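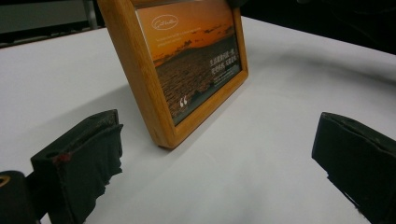 Photo: Wilson Cuervo / Lullus project

lullus-align

Tools for lining up the streams from two hand-held grippers and a head camera, then cutting them into episodes a policy can train on. Written at Sernau and used on the Brulach recordings. The version described in this file is the June one.

What it does

Each gripper writes its own video and its own clock. lullus-align finds the offset between the clocks, resamples everything to 15 frames per second and writes one folder per episode. It does not estimate poses. For that, run Ye first and point the config at its output folder.

What is in the sample set

The sample set has 544 episodes, 34 of them held out for testing. Objects include a framed print behind glass and a wooden base block with an upright peg. Glare on the glass can throw off feature tracking, so frames with too few matches get the flag low_track. They are kept in the episode -- drop them yourself if your model needs clean poses.

In the two-gripper episodes, left and right always mean the operator's left and right hand, as seen from the head camera. Older files used "a" and "b". The loader still reads those and prints a warning.
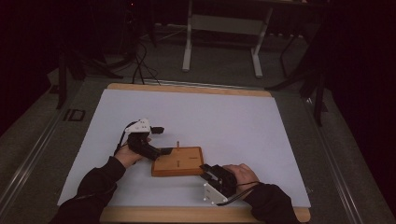
Running it

1. Put the raw files for one session in a single folder.
2. Copy default.cfg and set the session path.
3. Run align, then cut.

An offset over 100 ms stops the run. Pass --force to go on, but check the overlay video first.

Known problems

Cut sometimes splits an episode in two when both grippers hold still for a long time. Raise min_gap if you see this.

Send bug reports to Wilson Cuervo with the log attached.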